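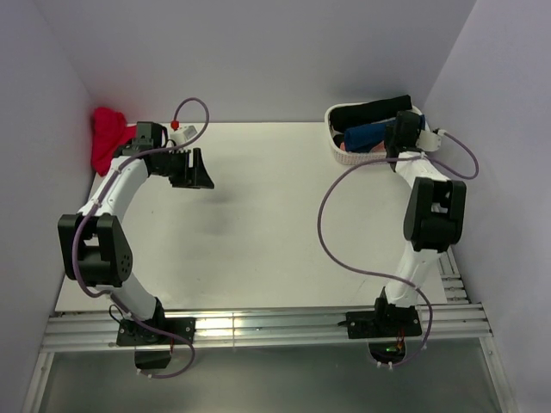
Two robot arms fixed to a metal rail at one side of a white table. The red cloth is in the far left corner and the basket of fabric is towards the far right.

How does an organisation buy a robot?
Young Readers' Pages, Hedinis Learning Centre
For readers aged 8 to 11

When you save up for a bicycle, you look at the price on the label. You may also need a helmet, a lock and a pump, and one day you will need a new inner tube. Buying a robot works in much the same way, although the list is longer and more people have to agree to it.

The Hedinis Learning Centre has a small robot workspace where two arms practise handling cloth. These pages explain how the centre planned for it, what had to be paid for and who made the decisions.

What is a budget?

A budget is a plan for money. It is written down before anything is bought. On one side is the money that is available. On the other side is everything the money must pay for.

A good budget also leaves a little unspent. Equipment wears out, prices change and parts are sometimes forgotten. At the centre, the person who looks after the budget is Maysoun Chamoun. Every request for new equipment goes to her desk first, and she reads all of them with a pencil in her hand.

Starting with the job

The planning began in July with a question: what should the robots do? The answer was written in one sentence. "The robots should pick up pieces of cloth and put them into a basket."

Cloth is difficult for a robot. A wooden block stays the same shape when it is lifted, but a cloth folds, droops and slides. Look at the red cloth in the picture. It lies in a heap, with a tall mound on one side and a lower fold on the other. A robot must find a good place to take hold of it, and the best place may be different every time.

Knowing the job helped the centre to decide what to ask for. Two arms can hold two parts of the same cloth, so two arms went on the list. A cloth is light, so the arms did not need to be strong enough to lift heavy loads. Stronger arms usually cost more.

Writing the shopping list

Fumiko Iwasaki, who runs the robot workspace, wrote the list. The arms were on the first line, but there were many lines after that.

A gripper is the part that takes hold of things. The black gripper on the left arm has a flat finger and a wedge-shaped jaw beside it. Grippers come in many shapes, and it is important to choose one that suits the job. A gripper made for glass bottles might be of little use with a sock.

An arm must also be fixed to something firm, or it could tip or shift when it reaches out. Both arms stand on a silver metal rail with long grooves in it. The rail and frame were a separate purchase from a firm called Shboul, and they cost £383.

Then there are the cables. They need to be long enough for an arm to stretch and bend without pulling them tight. The purple-grey cables in the picture make wide loops for this reason, and white zip ties hold them near the bottom. Zip ties cost very little, but they were on the list too.

Last came the things the robots would practise with. Cloths and a basket cost £69.

Asking for prices

A shop shows its prices on labels. Firms that sell robots often do not. The buyer writes to them and asks for a quotation, which is a letter saying what the firm will supply and how much it will charge.

The centre asked two firms, Wament and Nurkia, for quotations for a pair of arms. Each firm received the same list, so that the replies could be compared fairly. The Nurkia quotation was lower at first sight, but it did not include grippers. The Wament quotation came to £1,136 with the grippers included, and it was the one the centre accepted.

This is why a careful buyer reads a quotation to the very end. The price at the top tells only part of the story.

Adding it up

Pair of arms with grippers: £1,136
Rail and frame: £383
Cloths and basket: £69
Money kept for repairs: £200
Total: £1,788

The money kept for repairs is called a contingency. It is a long word for a simple idea, and it means money put aside in case something goes wrong. Joints have moving parts inside them, and moving parts wear down with use. If nothing breaks this year, the £200 can be carried over to the next.

Finding the space

A robot needs room to move. Before the order was placed, Ms Iwasaki marked out the tabletop on the floor with tape and checked how far each arm could reach. The middle of the table had to be kept clear for the cloth to be spread out. Walls were planned for the back and the sides.

The table is white. Bright and dark cloths both show up well against a pale surface, as the red cloth does in the picture.

Time needs planning as well. Parts may take weeks to arrive, and they do not all arrive together. The rail had to be ordered before the arms, as the arms could not be put up without it.

Looking after what has been bought

The plan does not stop on delivery day. Ms Iwasaki keeps an equipment book in which she writes down each check of the screws, cables and grippers. When a part is replaced, its price goes into the book. Ms Chamoun uses those notes when she prepares the next budget.

Words to know

Budget: a plan showing how much money there is and what it will be spent on.
Contingency: money set aside for problems that have not happened yet.
Gripper: the part of a robot arm that takes hold of things.
Quotation: a written offer from a firm, giving a price.
Supplier: a firm that sells goods to an organisation.

Teachers may copy these pages for use in class. Page last checked: 31/10/2023.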